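Home Help Handling Project: second progress report
Prepared for the Skasteo Fund by Zubaida Talpur
Sunday, July 28, 2024

Dear all,

Thank you, once again, for your patience while we moved rooms, and for the very kind note that came with the second payment. It went up on the wall by the kettle and has been read by everyone who has passed through. I promised a fuller account than the last one, so please forgive me if this runs on a little.

As you will remember, the idea is to teach the arm small household jobs by showing it, with a person steering it from start to finish while it records what the gripper sees and how the joints move. We then train on those recordings and see how well it manages alone. The grant pays for the showing, which takes far more hours than the training does, and for Gergely Tóth's time in keeping the whole thing running.

Where we have got to

We now have 698 recordings that we are happy to keep. Another 106 were set aside, mostly because the person steering paused for so long that the arm would only have learned to dither, and a few because the hand controller lost its connection halfway through. We have kept those in a separate folder at Gergely's request, as he thinks the hesitant ones may be useful later on. I am less sure, but they take up very little room and he has been right about this sort of thing before.

The target in our plan was 600 by the end of July, so we are comfortably ahead. Much of the credit goes to the people in Plundandale who came in to steer. Several had never touched anything of the kind, and by their second morning they were giving each other tips on how to bring the fingers down without nudging the thing they were reaching for.

We have also moved away from the plain white table top that we used in the spring. The arm did nicely on it and then went to pieces as soon as we put down anything with a pattern, which was a humbling afternoon for us all. Since then the showing has been done over soft and busy surfaces as well - blankets, tea towels, a rather loud tablecloth of mine - and with everyday crockery and small items that people would really have about the house.

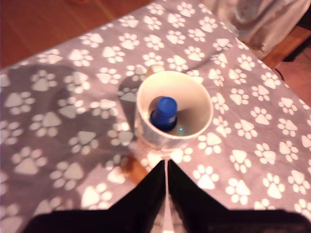 Cups and mugs have taken up most of the month. They are harder than they look, at least from the arm's side of things. A person steering can feel their way towards a rim by instinct, but the recording only holds what was seen and what was done, and if ten people come at a mug in ten different ways then the arm has a muddle to sort out. Gergely spent a good while watching the recordings back and has now written a single page of guidance, which asks people to line up first, stop for a breath, and then go down in one movement. It sounds fussy, but the recordings made after that page went up are noticeably cleaner, and people tell us they find the job less tiring too.

How it does on its own

We ran 100 unaided trials on the mug task at the Gulon room, with the lighting changed between batches. The arm finished the job in 71 of them. That is short of the 80 we were hoping for, and I would rather you heard it from me plainly. Most of the failures came when strong shadows fell over the cloth, and the arm would drift to one side on the way down. We are gathering more recordings in low and slanting light to help with this, and I expect a better figure next time.

Money and equipment

Spending is in line with the budget apart from one item. The first hand controller wore out sooner than expected and we bought a replacement from Admasu, which came out of the repairs line and has used most of it. I don't think we shall need to ask for more, but if the second one goes the same way I will write to you before ordering anything.

What comes next

We have 3 tasks left in the plan: folding a small cloth, putting lids on jars, and clearing a tray. I should like to begin with the cloth while our helpers are still in practice, and leave the tray until the shadow trouble is sorted out. Gergely would prefer to do the jars first, and we shall settle it between us over the coming week.

You would be very welcome to come and have a go at steering yourselves. Mornings are best, and there is always cake.

With warm thanks,
Zubaida Talpur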